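Chapter 3
Queues at the Counter

In this chapter you will learn:
how to describe a queue using arrival rate and service time
why a queue can form even when there are enough staff for the day as a whole
how the layout of a counter changes the time each order takes
what customers do when they think a wait is too long

Key terms: arrival rate, service time, bottleneck, batch, balking, reneging

3.1 A shop with a problem

Ait Brahim is a small takeaway near the bus station in Dreladen. It sells filled rolls, burgers, soup and hot drinks. The owner, Sanaa Bensaid, opened it with one counter and one till, and for the first year she worked most shifts herself with a single assistant.

Her sales records show 1,684 orders in February and 3,533 in July, when the town fills with visitors on their way to the coast. She took on extra help for the summer and worked out that she had enough hours of labour to cover the rise in trade. Even so, a line formed outside the door every day at noon, and people left it without buying anything. At three in the afternoon the same staff had very little to do.

We will come back to Ait Brahim several times in this chapter. Nothing about the shop is unusual. The same pattern can be found in post offices, canteens, clinics and car washes.

3.2 Arrivals and service

A queue has two sides. On one side, customers turn up. The number who turn up in a given period is called the arrival rate. On the other side, each customer takes a certain amount of time to deal with, and this is the service time.

If customers arrived at perfectly even intervals, and if each took exactly the same time to serve, planning would be simple. A queue would form only when the service time was longer than the gap between customers. Real customers do not behave like this. They come in groups when a bus pulls in. One wants a cup of tea and the next wants lunch for an office. Both sides of the queue vary, and the variation alone is enough to cause waiting.

This is the point that many new managers miss. They divide the day's orders by the day's working hours and find that the staff should be able to cope. The sum is correct, but it describes an average hour, and the customers in the line at noon are not standing in an average hour. Time left over in the afternoon cannot be saved up and used at midday.

Sales records can also mislead in another way. They count the people who bought something. They do not count the people who looked through the window, saw the line and kept walking. A person who decides not to join a queue is said to balk. A person who joins and then gives up is said to renege. Neither leaves any trace in the till.

3.3 Finding the bottleneck

Most orders pass through more than one stage. At Ait Brahim the stages were taking the order, preparing it, wrapping it and taking payment. The slowest stage sets the pace for all the others and is called the bottleneck. Speeding up any other stage makes no difference to the line.

Bensaid first assumed that the till was the bottleneck, as it was the place where customers could be seen waiting. She priced a second till from Ekex, a supplier in Jistidberg, and was close to ordering it. Before doing so she spent a lunchtime watching with a notebook. The person at the till was often idle, waiting for food to be passed across. The delay was in preparation, where two assistants shared one board and kept reaching past each other for fillings kept in a fridge behind them.

She did not buy the till. She moved the fridge, gave each assistant a board, and set out the fillings in the order in which they went into the roll. The line did not vanish, but it was shorter, and fewer people walked away from it.

3.4 Layout and the single order

A good preparation area lets the worker see every part of the order at once and reach it without turning round. Items used together should be kept together. Items used most often should be closest to the hand. Finished food needs a place of its own, so that it is not mixed up with food still being put together.

There is a choice to be made about batches. A batch is a number of the same item made at one time. Making burgers in batches before the midday rush cuts the service time, but any that are not sold will spoil, and a customer who wants one without onions must wait for it to be made separately. Making each order as it comes avoids waste and takes longer. Many shops do both: they prepare the parts in advance and put them together when the order is placed.

Layouts can be tried out on a table before anything heavy is moved. Toy food, paper shapes or empty cartons will do for the ingredients, and a tray can stand for the place where the order is put together. Have one person call out orders and another fill them. Time ten orders, change the position of one thing only, and time ten more.
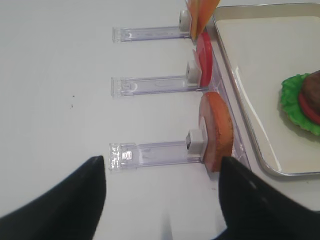
Keep a written record of each arrangement and its times, as you will need these figures for the exercise on average service time in section 3.5.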